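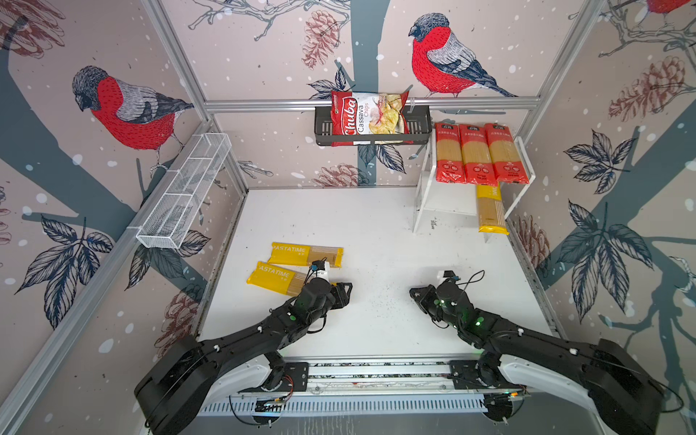
The winter bird count is back in December, and if you've never joined in, please make this the year! You need a window or a bench, a pencil and one quiet hour in the morning. Write down the most birds of each kind you see at any one moment, so that the same greedy blackbird doesn't end up on your sheet nine times.

Last winter we had 101 sheets back from Vuluvgate alone, and another 70 from the farms out towards Plullholm, where the bullfinches were wonderful. They like the old hedges by the mill lane, and they'll strip a bramble patch of its last seeds while you stand there holding your breath.
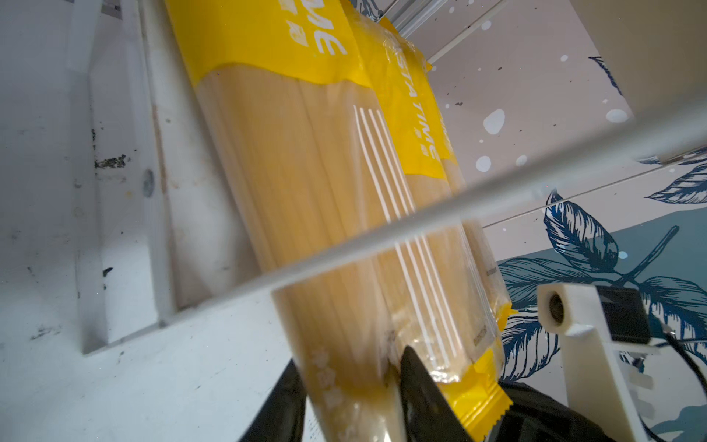
Feeders are worth filling a week or two early, as birds take a while to trust a new one. Sunflower hearts go down well with nearly everything.

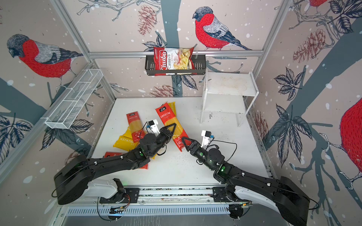

Ferri wrote in to ask whether hearing a bird counts if it never comes into view. Afraid not, but do scribble it in the margin, we love reading those!

Sheets are in the box at the library door, and there's a large print one too. Bring them back by the last Monday of the month.
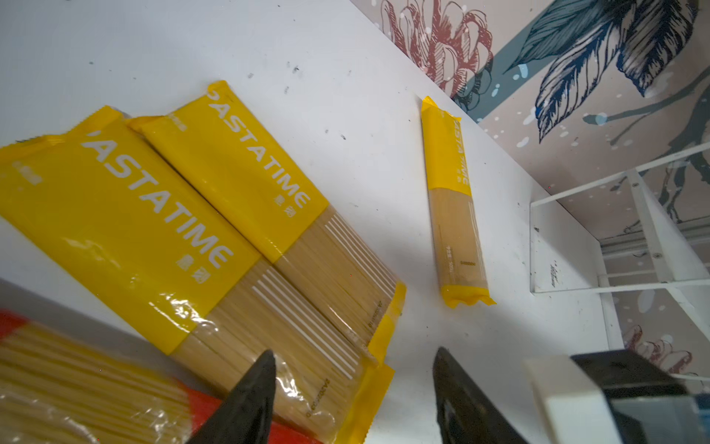 The Plullholm walk sets off from the mill gate at 8.30 in the morning, whatever the weather (wellies, please, the lane floods). Spare binoculars are in the hut.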